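Skeden 4 Folding Work Table

The Skeden 4 is a folding table for classrooms, meeting rooms and workshops. It has a laminate top on a steel underframe, and the legs fold flat against the underside. One adult can set it up. Carrying it any distance is a job for two.

The top is finished on both faces so that it does not bow when stored in a damp room. The edges are banded and the corners are slightly rounded. Coffee, marker and most glues wipe off with warm water and dish soap. Do not use scouring powder or acetone. A hot pan will mark the surface, so use a mat.

Each leg locks with a spring pin. Push down on the crossbar until the pin clicks, then check the other end before you turn the table over. The feet have screw levelers for uneven floors. Rubber feet come as standard. Felt feet are available for wood floors and should be ordered with the table, as they take a different size of screw.

Tables can be joined on the long side with the Remska clip, sold in pairs. The clip slides into a bracket under each top and is tightened by hand. With both clips fitted, the tops sit level and can be used as one surface. The joint will still show as a line, and a sheet of paper laid over it will pick up the line if you write with a ballpoint.
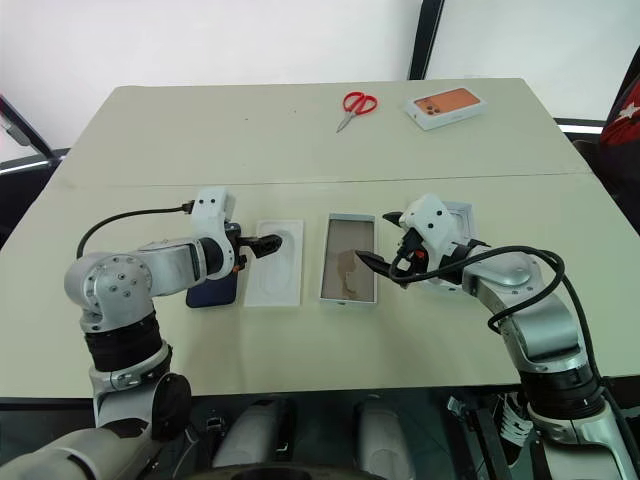
Chiamaka Shehu wrote to us that the clips hold well but are stiff when new, and that a little candle wax on the thread fixed it. She would also like a longer handle on the clip, and asked if the older brackets can be swapped out. They can. The bracket kit fits all tables made since the frame was changed, and the screws go into the same holes.

Rated load is 300 pounds, spread evenly. Do not sit or stand on the table, and do not drag it with the legs open. Dragging bends the lock pins, and bent pins are the most common repair we see.

For storage, stack the tables flat with the tops facing each other, or stand them on the long edge in a Temus cart. The cart goes through a standard single door when the side rail is removed.

Item number: 596
Colors: light gray, sand, white
Frame: powder-coated steel, black or silver
Warranty: 7 years on the frame, 4 on the top
Spare parts: lock pins, feet, levelers, edge banding

Orders placed in December ship after the holiday break.

Related items
Remska joining clip, pair
Bracket kit for older tables
Temus table cart
Felt feet, set
Skeden stacking stool

Last updated 13 Mar 2018

Contact us | Copyright Amegashie Furniture Supply | Back to top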